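Paint, Walls and the September Repainting Round

Civivdale Tenants' Newsletter
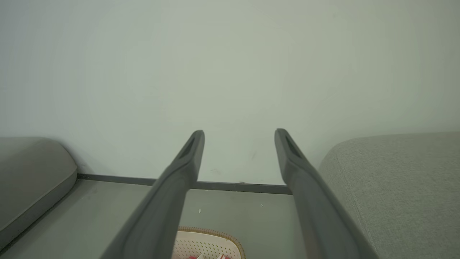
The repainting round starts again in September, and the office has already had a lot of questions about color. The short answer is the same as last year. You can have any color on the card, and you can have a different one in each room, but the choice has to be on the form before the painters order. Most people still ask for something close to the wall in the picture, plain and pale, and there is a lot to be said for it. A pale wall gives back more of the daylight in the north-facing apartments and is easy to touch up. It also shows every scuff at chair height. People with children or bicycles may want to think about that before they tick the first box.

Who is included this time

The round covers the Risia building and the lower row on Barreto Street. The upper row was done last time and will come up again in four years. If you live in the upper row and have damage from the roof leak, that is a repair and goes through the repair line. Please don't send in a painting form for it, as it will sit in the wrong pile.

In Risia, the living rooms, bedrooms and hallways will be done. Kitchens and bathrooms are on a separate schedule and use a different paint. The stairwells will be painted last, after everybody's furniture has stopped moving up and down them.

The paint

We are staying with Ikance for the walls. It is a water-based paint in a flat finish, and the smell was mild enough last time that most people slept at home the same night. The trim will be done in a harder semi-gloss. That one smells more and takes longer to dry, so doors and window frames will be painted early in the day. Bedroom doors need to stay open overnight or they will stick to the frame. Several did last year, and two had to be sanded and done again.

There are 10 colors on this year's card. The dark green is gone. The gray that looked blue in the evening has been replaced with a warmer one, and there is a new yellow, softer than it looks in print. The printed card is only a rough guide. Painted boards of all the colors are hanging in the laundry room, and you can borrow one overnight. Put it on the wall you are thinking about and look at it at breakfast and again with the lamps on. A color that seems quiet in the laundry room can turn pink next to a wooden floor.

A few people have asked about painting one wall darker and leaving the others light. That is fine. Mark the wall on the floor plan on the back of the form. Write "window wall" or "wall with the door" as well, since left and right depend on which way you are facing, and the painters have been caught by this before.

What we need from you

Move small things out of the room or into the middle. The painters will shift sofas, beds and tables, but they will not empty shelves or unplug electronics. Take down pictures, curtains and curtain rods. Leave the hooks in if you want them in the same place and put a piece of tape beside each one. Any hook without tape will be pulled out and the hole filled.

Wash the wall around light switches and above radiators if you can. Warm water with a little dish soap is enough. Greasy spots come through new paint as yellow marks, even under two coats, and then it means a return visit.

Small holes from nails and screws will be filled for you. Anything wider than a thumb, or any crack that has grown in the past year, should be written on the form. Long cracks over the doorways in Risia are known and have been looked at. They come from the old building settling and will be taped before painting. They may show again after a winter or two.

If you have put up wallpaper yourself, it has to come off before the painters arrive. We can lend you a steamer. There is one for each building and it goes out for an evening at a time. The sign-up sheet is on the office door. Bring it back with the water emptied out.

Keys and times

The painters start at 8 in the morning and stop at 4. A one-bedroom apartment takes two days, and the larger ones take three. You don't have to be home. If you would like them to use the office key, tick the box and sign next to it. Without a signature we can't hand the key over, and your apartment moves to the end of the list.

Cats and dogs should be somewhere else, or behind a closed door in a room that isn't being painted that day. Put a note on the door. Birds should be out of the apartment altogether until the following morning.

You will get a card in your mailbox with your two or three days on it at least a week ahead. Swaps between neighbors are allowed as long as both of you tell the office. Swaps between buildings are harder — the crew works one building at a time and doesn't carry its gear back and forth.

Cost

Tenants pay nothing for standard painting in the colors on the card. A color from outside the card costs $100 per room, which covers the mixing and the extra can. Leftover paint from a special color is yours to keep, and we'd suggest keeping it, as the office can't store it. Leftovers in the standard colors are held in the basement of Risia. You can come by with a jar for touch-ups during office hours.

The paint order for the last round came to $3,012 for both buildings, a little under what had been set aside. The difference went into new lids and shelves for the paint store, so the cans are finally sorted by color and the older ones have been taken to the recycling center.

Doing it yourself

Some tenants prefer to do their own painting, and that is still allowed. Pick up the paint from the office after you have filled in the form, and borrow rollers, trays and drop cloths at the same time. Ceilings are the exception and have to be left to the crew. Rollers should be washed out before they come back. A roller that has dried hard can't be used again, and we threw away a bagful last fall.

For anyone doing it for the first time: cut in along the edges with a brush, then roll while the edge is still damp. Two thin coats look better than one heavy one. Leave four hours between coats, longer if it is raining. Pull the masking tape off before the last coat has fully dried, slowly and at an angle, or it will lift the edge.

Forms

Forms are in the rack outside the office and in the laundry room. Return them through the slot in the office door. If no form comes in, your apartment will be painted in the color it has now. If you don't want any painting done this time, write "no painting" across the front, sign it and hand it in the same way.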